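To the residents of Cimton House: the management has been asked to settle the matter of the notes. Since April, the occupant of Room 19, Notburga Grabner, has placed a folded note under her husband's breakfast plate each morning at 8. He has replied to two of them.

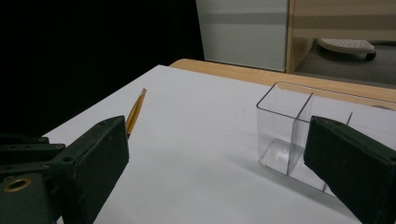

Mr. Grabner was invited to explain himself in writing. His statement, received before supper, ran to a single line – "I kept them all, and I did not know an answer was required." The management finds no fault with either party. Mrs. Grabner has been informed, and a pencil has been issued to Room 19.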